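I keep hearing that the way to teach a robot housework is to sit at a desk and drive its arms by remote. I did that for a month at Furham, and I was terrible at it! Folding one towel felt like threading a needle in oven mitts.

Give me the hand-held grippers any day. You walk up to the furniture and do the job with your own arms — your shoulders already know how.

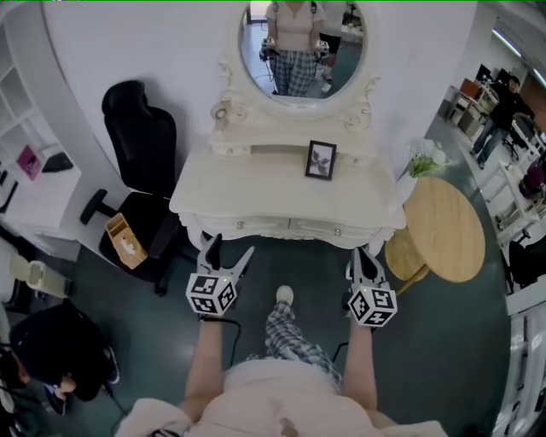

Victor Massawe disagrees with me, and he has a point: a person can reach in ways the robot can't, so some of those demos are no use to it. Fine. I'd still take 600 easy, natural ones over 187 stiff ones from the joystick.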